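Research > Papers > Human-Robot Interaction > Full text

4.2 The open-day session at Ekby

We use cookies to remember your reading settings. Accept | Manage

The public demonstration took place at the Ekby hall on Tuesday, October 3, 2023, and it was the part of the study we had looked forward to most. Over the day 522 visitors came through, and 80 of them filled in the short form used in Section 5. Each demonstration slot lasted 15 minutes. The Felska cell stood near the entrance with both arms running under the Purovero controller, and visitors were free to ask for a different object at any point (many did, and we loved it!).

The two arms share one rail and face a common work area, so either can reach the middle of the surface. Figure 3 gives the layout with a mixed set of objects, among them a navy backpack and a yellow book. A soft bag and a flat book ask for very different grasps, and putting them side by side gave people an easy way into the subject of grasp planning.

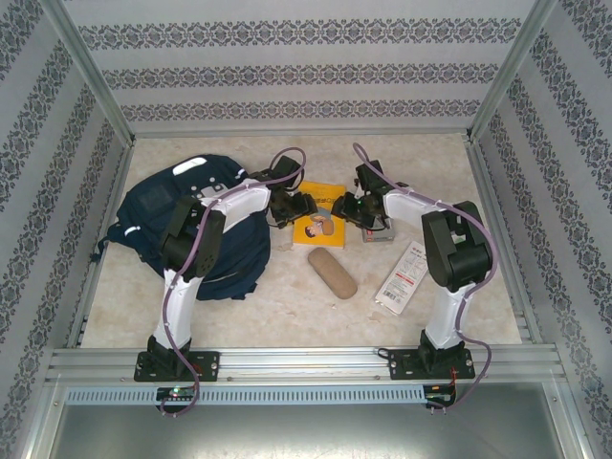 Figure 3. The two-arm cell with a mixed object set.

One visitor asked whether the arms "talk to each other or just stay out of each other's way," and added that two people packing a bag would do a bit of both. We found this a wonderful question. In the present controller each arm plans its own path, and a shared schedule decides which one may enter the middle zone first. Real handovers, with both grippers on the same object, were left out of the open day and are treated in the Osagie trials (Section 6).

Questions of this kind came up all through the afternoon, and they changed our plans. We had prepared talking points on speed, yet most written comments dealt with how the arms take turns. For the December session we therefore added a screen showing the schedule as it runs, and a second operator to take questions.

Shares: 15 | Comments: 2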